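Project report, group Druvano, June 2018

# Drying shrinkage of lime mortar with crushed brick

## 1. Purpose

The project measured how much a lime mortar shrinks when part of the sand is replaced by crushed brick. Old masonry in the Rebane district was laid with a mortar of this type, and repairs made with cement have cracked along the joints. The group wanted to know which brick content gives the least shrinkage without making the fresh mix too stiff to work by hand.

## 2. Materials

The binder was Wilodier hydrated lime, taken from one delivery. River sand was dried and passed through a 2 mm sieve. The brick was broken with a hammer, milled and sieved to the same size. Brick dust finer than the smallest sieve was kept in the mix – an early trial without it gave weak edges that crumbled when the mold was opened.

Three mixes were made:

| Mix | Share of sand replaced |
|---|---|
| A | none |
| B | 14% |
| C | 38% |

Water was added until the flow table gave the same spread for each mix. Mix C needed the most water.

## 3. Procedure

Bars were cast in steel molds, covered with damp cloth and left in the mold for three days. They were then stored on racks in the climate cabinet at 75% relative humidity. Length was read with a dial gauge against a reference rod, always with the same end of the bar facing up. Each bar was weighed after the length reading.

The first reading was taken directly after demolding and the last after eight weeks. One bar of mix B broke during demolding and was replaced from a second batch. 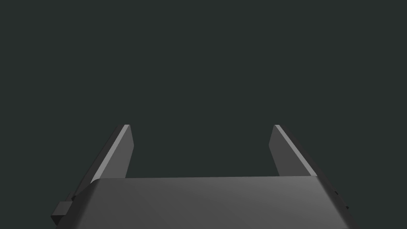
## 4. Results

Mix A shrank most, with a mean of about 700 microstrain at the last reading. Mix B was lower at every reading. Mix C was lowest in the first two weeks but passed mix B in week four and stayed above it. The late movement in mix C follows its mass loss, which also continued longer than in the other two.

Hairline cracks were found on two bars of mix A and on none of the others. They ran across the trowelled face.

## 5. Sources of error

- The cabinet door was opened daily by other groups, and the humidity log shows short drops.
- The replacement bar in mix B was three days younger than the rest. Its readings were shifted to match.
- Carbonation was not measured. It also changes the length of lime mortar, so the values are total movement and not drying alone.

## 6. Further work

A series between mixes B and C should be cast in November using the Flisska brick, which is fired at a lower temperature. Carbonation depth should be checked with phenolphthalein on a broken end of each bar.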